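Dropping the idle frames from our kitchen demos

May 9, 2023

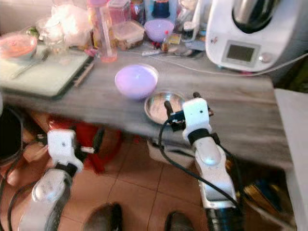 Both arms at the counter, right gripper just above the steel dish.

I've been meaning to write up the idle-frame result since January, and a couple of people have asked for it, so these are the notes.

The setup is the same two-arm kitchen rig from earlier posts. We train one policy from teleoperated demos. Each demo is a short job with things on a counter: move a bowl, pick up a fork, put a small dish on a board. At the end of January we had 3,000 demos recorded. After throwing out the ones with dropped camera streams or a missing gripper signal, 2,418 were left, and those are what I used for everything below.

The problem was that the policy froze. It would bring a gripper down over a dish, stop a little short, and stay there. Sometimes it started again after a few seconds and sometimes it didn't. Small shallow dishes were the worst. Bowls were mostly fine.

I spent too long looking at the network. Then I plotted joint speed over time for a batch of demos and saw that operators pause right before a grasp, nearly every time. They are lining up the fingers and checking the angle. In those frames the picture hardly changes and the recorded action is close to zero, so the policy learns that the right thing to do above a dish is nothing.

The fix is a filter. If both arms are below a speed threshold and neither gripper is opening or closing, the frame is marked idle. I keep the first few idle frames in each run and drop the rest. Keeping a few matters. When I dropped all of them the arms came in too fast and knocked the dish along the counter.

In 796 of the demos the filter removed nothing at all. The others lost anywhere from a handful of frames to a long stretch in the middle.

I trained two policies with the same settings, one on the raw demos and one on the filtered set. Then I ran each one on 26 layouts that were not in the training data. The filtered policy froze far less often and finished more of the jobs. It was not better at the grasp itself. When it missed, it missed in the same ways as before, usually by closing on the rim too high.

Two things I haven't sorted out. The threshold was set by hand on our arms and I don't expect it to carry over to Trakberg, where the other rig is slower. And for jobs where one arm has to hold still while the other works, I count the pair together, which seems right, but I haven't tested the other way.

The filter script is in the Didance repo under tools. Run it on a copy, it overwrites the episode files in place.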